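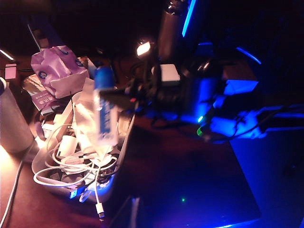

# Overstrike (coins)

An **overstrike** is a coin made by putting an already finished coin between a new pair of dies and striking it again, so the older coin does the job that a blank disk would normally do. The older coin is called the *undertype* or *host*. If the mint did its work well, you see only the new design. If it was in a hurry, and it often was, bits of the old one show through, and those bits are why people like me spend our evenings tilting coins under a lamp.

I keep up this page for the Pamonow coin pages, and I've been collecting overstrikes since 2000, so expect some favorites to get more room than they deserve. Last revised Feb 18, 2020.

## Why mints did it

Mostly to save work. Making a blank means melting metal, casting or rolling it, cutting it out and getting the weight right. A foreign silver coin of known weight has all of that done already. Put your own ruler's design on top and you have money by the afternoon.

Politics comes into it too. A new government might not want the old government's face in everyone's purse. During the Bar Kokhba revolt in Judaea, the rebels struck their coins over Roman provincial and imperial ones, and you can sometimes find traces of an emperor under the grapes and palm branches. I don't own one with a readable emperor and I'd dearly love to!

## Overstrike, countermark, double strike

These get mixed up all the time, including by sellers who should know better.

- **Overstrike:** a whole new design is struck across the whole coin, usually on both sides.
- **Countermark** (or counterstamp): a small punch is added and the rest of the old design is left alone.
- **Double strike:** the same dies hit the same piece more than once, and it's an error.

There are in-between cases. The holey dollar of New South Wales was a Spanish dollar with its middle punched out and new lettering stamped around the hole, and catalogs tend to call that countermarking. I go along with them, a bit grumpily.
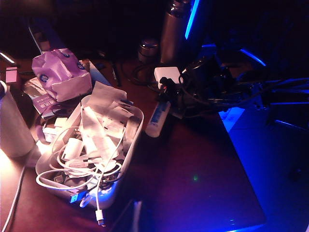
Can an overstrike be worth more than the same coin on a fresh blank?

It depends on how much of the undertype you can read. A clear date or mint mark from the host will often bring a better price, while a muddy jumble of both designs can bring less than a clean example.

## Some well-known series

### Russia, 1654

My favorite, so it goes first. Under Tsar Alexei Mikhailovich, Moscow tried to bring in a big silver ruble in 1654, and it was struck over European thalers. The tsar appears on horseback on one side and the double-headed eagle is on the other. The trouble was that a thaler held a good deal less silver than a ruble's worth of the small wire kopecks people already used, and the public could weigh things just fine. The big ruble didn't last. Soon afterward thalers were given a pair of small countermarks instead, at a more sensible value, and those pieces are called *yefimki*.

Genuine rubles of this issue are rare and the fakes are everywhere. Relu Cârstea, who taught me most of what I know about thalers, used to pass a cast copy around our table without a word and wait to see who'd hand it back first. (I held on to it for ages and told him how lovely it was.)

### Brazil, 960 reis

This is where I send beginners. In the early nineteenth century, Portuguese authorities in Brazil took in Spanish dollars and struck them over as 960 reis pieces, a higher value than they'd been bought for, with the difference going to the crown. Huge numbers were made and plenty survive at friendly prices. Hosts come from Mexico, Potosí, Lima and other Spanish American mints, and some collectors try to get one on every host mint they can find. Oana Stanciu does it that way and keeps her list in Nundeo, sorted by host and then by date. I've borrowed the system and can't say I've kept it as tidy.
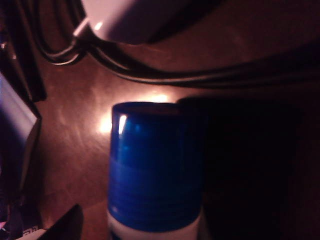

Santiago hosts are a good deal harder to find than Mexican ones, so if you come across a 960 reis with a Santiago mint mark still legible, look hard before you put it back in the dealer's tray. The mint mark usually hides in the legend near the rim, where the new strike tended to be weaker.

### Britain, Bank of England dollar

The Bank of England dollar dated 1804 was struck over Spanish dollars at Matthew Boulton's Soho works in Birmingham. Soho had powerful presses and it shows, because many of these look completely clean at first glance. Turn one slowly and you may pick up a ghost of a Spanish legend or a few digits of the old date. I went years thinking mine had no undertype left at all. Then I moved the lamp, and there was part of a letter beside the king's neck.

## Reading an undertype

1. Use one lamp, set low and off to the side. Overhead light flattens everything.
2. Turn the coin a little at a time and stop whenever a line doesn't belong to the top design.
3. Check the rims first, then the open fields. The highest parts of the new design wiped out the most.
4. Remember that the host may be rotated or flipped. The old portrait can be sitting under the new reverse, upside down.
5. Draw what you see. Photos miss a lot, and a pencil sketch laid over a picture of a likely host will settle many arguments.

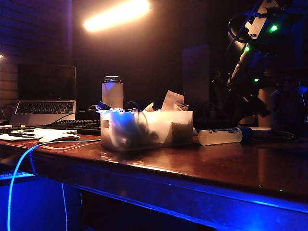
Compare lettering before portraits, too. Letter shapes and spacing differ from one mint to the next, and three letters in a row can be enough to rule out most candidates. Portraits fool you, as one big wig with a laurel wreath looks much like another.

Please don't clean the coin to bring out the detail. You'll take off the very surface that carries it.

## Buying notes

Old dealer tickets sometimes name the host and sometimes name it wrongly. I bought a piece through Salazar in December, ticketed as a Lima host, and it's plainly Mexico City (the little *o* over the M is right there). It cost me 200 dollars and I'd have paid the same either way, but do check.

Sinine sells a plain folding loupe that I like. Skip anything with very strong magnification for this job, because you want to see the whole coin and the stray lines together.

## See also

- Countermark
- Flan
- Mule (coins)
- Spanish dollar
- Yefimok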